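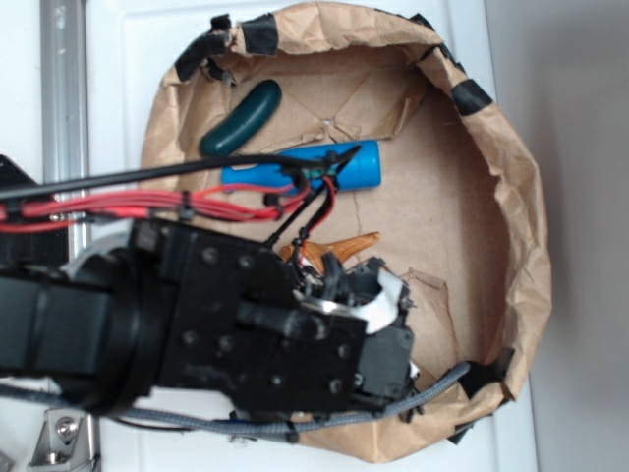

Student Organizations > Haltinstead Robotics Club > Minutes

The club met in the second-floor workshop at Haltinstead Technical College in November 2018. The chair called the meeting to order and confirmed a quorum. The minutes of the previous meeting were approved with one correction: the spending limit for the Birkett project is $900 for the full academic year. The arm subgroup then presented its work on the sorting task for the Eminau student competition, to be held in March. Members discussed whether the taped paper tray should remain the standard work area for practice. It was noted that the wrinkled sides and the torn flaps in the floor give the gripper more to contend with than a smooth bin would. The club agreed to keep the paper tray for practice and to build a second one to the same pattern.

Wiring. The arm subgroup was asked to reroute the red wires and the black cable, which cross over the blue piece when the arm reaches into the tray. A member proposed a sleeve along the upper side of the arm. A second proposal, to shorten the leads, was withdrawn after discussion of the reach needed at the far rim. The sleeve was approved at a cost not to exceed $30.

Software. The Jerninari control program is to be frozen at its present version until the practice log is complete. Changes to grip timing must be entered in the log before they are loaded onto the arm. 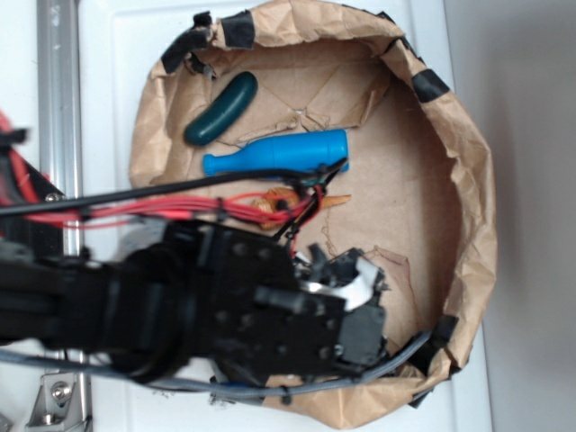

Question from a first-year member: Will the team be allowed to adjust the program between rounds at Eminau?

Answer from the chair: The rules permit changes between rounds for up to 10 minutes, at the team table only. Once a round has been called, the program must be left as it is.

Practice schedule. Each pair of operators will complete eight supervised runs before the team list is drawn up. A run stopped by hand is to be entered as incomplete, with the cause stated. The faculty advisor reminded members that the emergency stop must be tested at the start of every session.

Budget. The purchase of one spare servo was approved under the Birkett project. A request for a new laptop was tabled.

Action items
Arm subgroup: fit cable sleeve; build second paper tray.
Software subgroup: post the frozen version and open the practice log.
Secretary: submit the Eminau entry form and circulate the rules on program changes.

There being no further business, the meeting was adjourned.

Haltinstead Robotics Club | Contact the secretary | Back to top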